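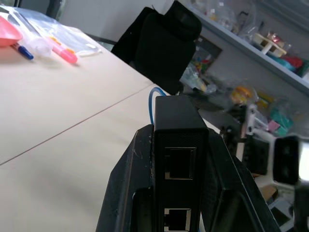 Seam between two table panels -- fill it or leave it?

skolev
Posted Saturday, 9:40 am

Looking for opinions on the big beige table in our shared workroom. The top is two panels butted together, and there's a straight seam where they meet. Every time I write on a single sheet of paper laid over it, the pen drops into the line. Small stuff catches there too when you sweep it off with your hand.

I was going to run a bead of color-matched filler down it and sand it flush. The Ralel kit is 30 dollars and comes in a tan that looks close. Anyone done this?

pawlak_j
Don't fill it. If those panels ever have to come apart you'll be chipping filler out of the joint. Get a desk pad. Ours is from Hustton, 115 dollars for the large one, and it covers the seam where people write.

tipene_g
Disagree with the pad. Pads slide, and everything ends up underneath them. I filled a seam on a pale top in November and it has been fine. Tape both sides first, go light, do two passes. Sand by hand, no power sander on a finish you can't replace.

pawlak_j
Fine for you if you never move house. A shared room gets rearranged.

spela.stan
Before anyone buys anything, have you checked underneath? A lot of these tops have connector plates. If one is loose the panels spread a little and you get a gap. Tighten the screws and the seam might close up enough that you stop noticing.

skolev
Haven't been under there. Will look tonight.

Separate question while I'm here. Pens, highlighters and marker caps get left at the one corner, usually in or next to a clear plastic bag. I'd like a proper home for them. A tray?

spela.stan
A cup. Trays fill up with junk. And throw out any cap that has lost its marker.

tipene_g
Keep the caps, they fit other markers half the time. I'd use a zip pouch hung off the table leg.

sutrisno_y
Nobody is going to open a pouch. We had Chacko pouches on every desk and they stayed empty. Open dish, low sides, middle of the table where both sides can reach.

pawlak_j
Agree with Sutrisno on that one.

skolev
Went under with a flashlight. Two plates, and the screws on one were loose. Snugged them up and the seam is tighter. I can still feel it with a fingernail but the pen mostly rides over it now. Holding off on the filler.

tipene_g
Give it a month. It'll open again.

spela.stan
Thread locker on the screws if it does.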